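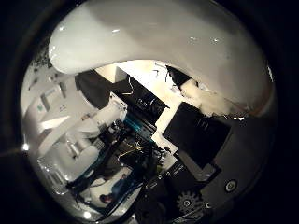 Ticket 2203 — Yoo wrist view, pose estimator rejects frames
Status: open
Opened: April 16, 2019

The Matus estimator drops frames whenever the finger is raised. Of 300 frames in the last run, 134 came back with no pose. The self-mask file still assumes the old mount. With the white finger across the upper half of the view, the mask has to follow its curved lower edge, and the highlights on the shell are being picked up as corners. The washed-out patch under the finger gives almost nothing to match.

Tried: fixed exposure, no change. Tried: new mask, finger only — rejects fell to 100 on the same log. Cables are still unmasked.

Next: add the cable area to the mask, rerun on the Ralulero log.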